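4. Loading the Dryer

Read the section on venting before the first load. The Dobos 64 must stand level, with the exhaust hose attached and the lint screen in place.

1. Open the door and take out the packing card.
2. Turn the drum by hand. It should move freely and without scraping.
3. Put in the load one item at a time. Do not fill the drum past the raised line on the back wall.
4. Close the door until it clicks.

Note: The heater draws 2000 watts. Do not share the outlet with another appliance.

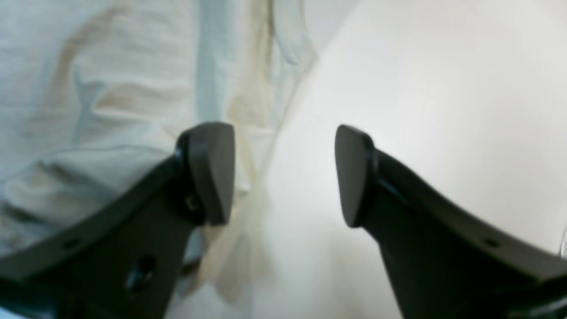
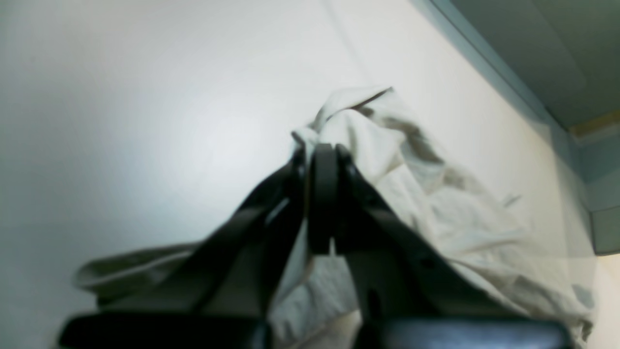
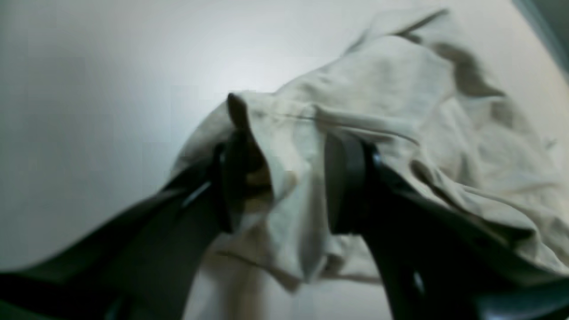 Sort the load before you start the dryer – mixed weights dry unevenly and the sensor will stop too early. Keep heavy cotton apart from thin fabrics. Large pieces that have bunched up, like the crumpled white cloth in the second picture, should be shaken out and opened fully before they go in. A sheet left in a knot can come out damp in the center even after the longest program. Check pockets for coins and pens.

5. Turn the dial to Cotton, Mixed or Delicate.
6. Press Start. The drum pauses for a few seconds and then reverses – this is normal.
7. When the cycle ends, remove the load right away. Clean the lint screen.

Caution: Do not dry anything that has been in contact with cooking oil, gasoline or solvent. Fire may result.

Caution: Never stop the dryer before the cool-down is over unless you take everything out at once and spread it flat.

If the drum does not turn, see Section 9. Replacement screens and door seals are sold by Clesska parts dealers.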